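12 March 2021
Entrance testing, fee accounts: working entry

The February session at the Ekell centre has now been reconciled. Fees were received from 71 candidates. Two payments remain unmatched and have been referred back to the bank. Printing of papers at Flistura took around 40 per cent of the income; hall hire and invigilation account for most of the remainder.
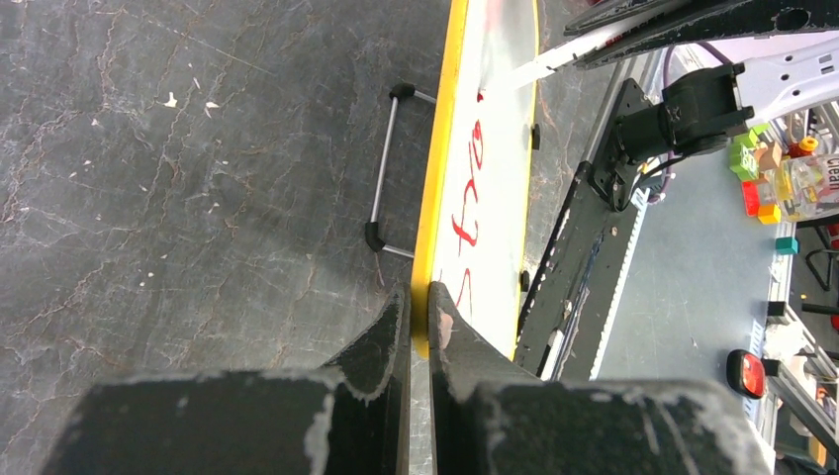
Danish Paracha objects that hall hire should be charged to the session in which the hall was used – the invoice covers four sittings, and only one of them fell in February. The point is accepted and the sheet will be amended.

The resit fee is to stay unchanged until the Drovis figures are received. Copy to Tâm Đoàn.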